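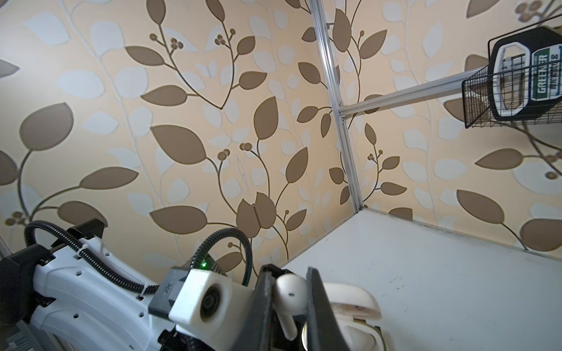 4 min read · Section 3 of 6

3.2 Small items and where people say they keep them

Advice on tidying assumes that every small object has one proper place. We doubt it. Of the 2,062 items listed by households in Prornstead, 1,294 were given a single home by the person who owned them. An earbud has its charging case, and few people argued with that. A roll of tape was harder. Miranda's coding put it under "desk," while Sproģis, reading the same answers in March, put it under "kitchen."
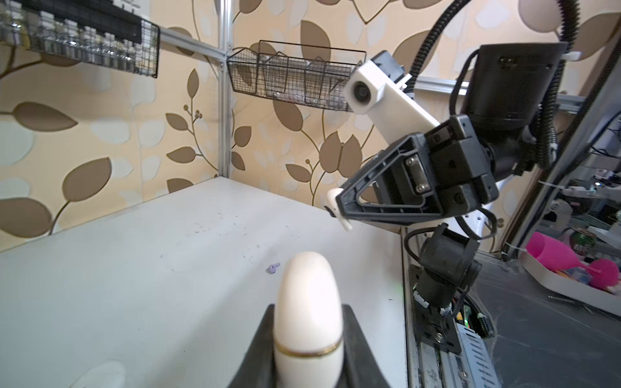

The Fragkou checklist gets past this by asking for a "usual" place, a word that hides most of the trouble. We kept it only so that our answers could be set beside the earlier Odwood survey, which used the same wording with 80 households.

Wire baskets are often recommended for small containers. Owners liked them, but liking a basket is weak evidence that things get put back in it, and we found no stronger evidence in the papers we read.

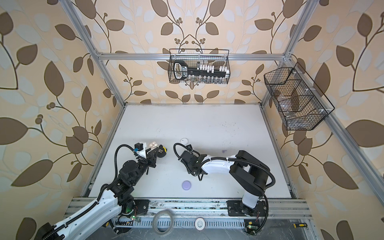

Figure 3. White-topped table with a roll of tape, a small round white lid and a tiny lavender-purple object.

3.3 Items with no stated home

A further 272 items were listed with the answer left blank. We treat these as missing and do not read them as clutter.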